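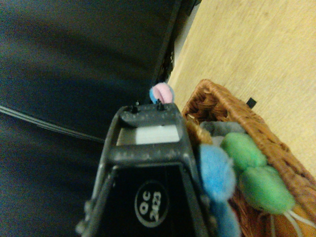

Small inspection labels are found on most manufactured goods, but buyers are rarely told how to read them. Our project looked at whether ordinary people can get any useful meaning from these marks, and whether print color and direction change how well they are read. A common form is a short set of letters with a number underneath. The oval label with QC above 2423 is one of these, printed in white on a dark part and turned sideways. The letters are usually taken to mean quality control. The number is harder. It could be a year and a week, a batch, or an inspector's number, and nothing on the label says which.

Method

We collected 200 labels from household goods, tools, toys and small appliances. Each label was copied onto a plain card at its original size so that the product itself would not give anything away. We asked 60 adults in Cimthorpe to read a set of cards. They had 60 seconds for each card and wrote down the characters they saw, then what they thought the label was for. Half of the cards in each set were turned on their side, and people were allowed to tilt their heads but not the card.

Results

Reading the characters was not the main problem. White print on a dark background did as well as black on white. Gray print on black did worst, and molded marks with no ink were close behind. Turning the card sideways slowed people down but caused few mistakes, except with 6 and 9 when they stood alone.

Meaning was another matter. Most people knew what QC stood for. Four-digit numbers drew the widest range of guesses, including a model number, a price code and a year. Labels from the Plernetti and Friesen sets were read more often as dates because the digits were split by a slash.

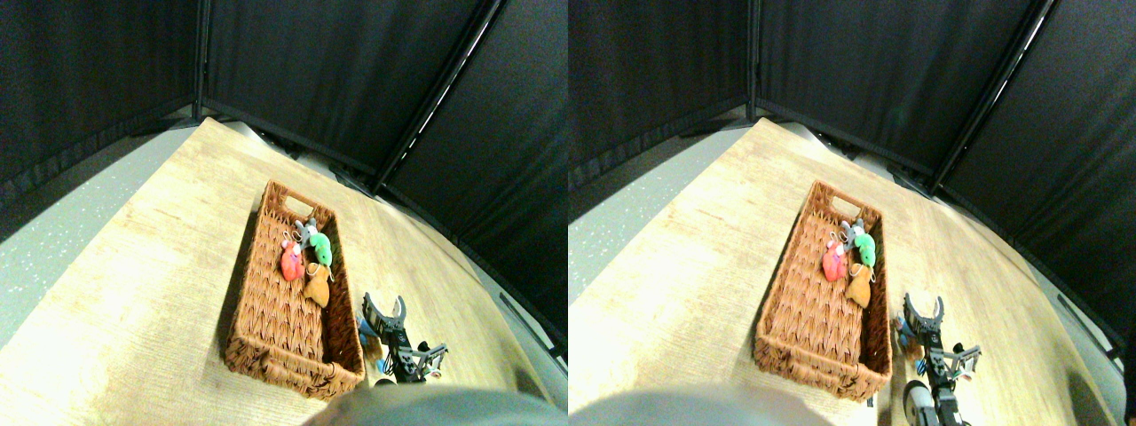

Chantal Dhillon wrote in her comments on our first draft that we had treated a wrong guess and a blank answer as the same thing, and that a person who leaves a blank at least knows the code is unclear. We went back and scored the two separately. Blanks were more common among older readers, and wrong guesses among younger ones.

Limits

All the cards were read indoors in good light. We did not test worn or scratched labels. The report had a limit of 2,000 words, so the full table of guesses is in the appendix, along with the Trirkuvska cards we removed for poor copying.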